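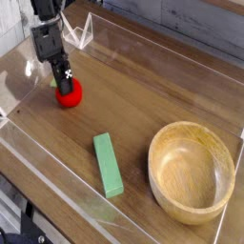
County tick maps need to show where the searching was done

November 27, 2022
By the Whitelaw Public Health Notes editor

Every fall the county health office in Whitelaw issues a map of reported tick bites. Townships with many reports are dark and townships with few are pale. Residents read the pale areas as safe, and so do some clinics. The map does not support that reading, and the office should stop publishing it in its present form.

A bite report requires several things to happen. A person must be bitten, find the tick, know that reports are wanted, and send one in. The map treats the result as a measure of the first step alone. This year it drew on 1439 reports, of which 831 came from the two townships where the Wisamico clinic hands out mailing kits. Those townships may well have more ticks. They certainly have more kits.

The northern townships have no clinic of their own. Grurach sent in 2 reports. It is also mostly second-growth woods with a large deer herd, and people there tend to pull a tick off and go back to work. A doctor who sees a patient from Grurach with a summer fever and a vague rash should not be less suspicious on account of the map. Under the current color scale, the map invites exactly that.

The usual defense is that bite reports are cheap and field surveys are not. This is true. Dragging a cloth through brush takes trained staff and dry weather, and a single visit can miss a small tick population. I am not asking for drag surveys in every township every year. The request is narrower: publish effort next to results. For each township, list the number of kits given out, the number returned, and the date of the last field visit, if any. Where effort falls below a stated minimum, shade the township gray and label it "not enough data." Gray should never be placed at the low end of the same scale.

The office did look at this once. Its trial of the Flovo reporting form logged whether a person had searched for ticks and found none. There were 184 of these negative reports. They were left out of the final map on the grounds that they "did not add cases." A negative report is the only evidence in the whole system that someone looked. Removing it makes an unsearched township and a searched, clean one appear identical.

There is a cost to gray areas. Local officials dislike them, and a map with many gaps looks unfinished. Some residents will take gray as a warning and call the office. Those calls can be answered with a kit and a prepaid envelope, which would also begin to fill the gap.

The data for the October reporting period are already in hand, including the kit counts. Adding three columns to the table needs no new money. The shading rule would take longer to settle, and the table should not wait for it.

Contact | Copyright 2022 Whitelaw Public Health Notes | Back to top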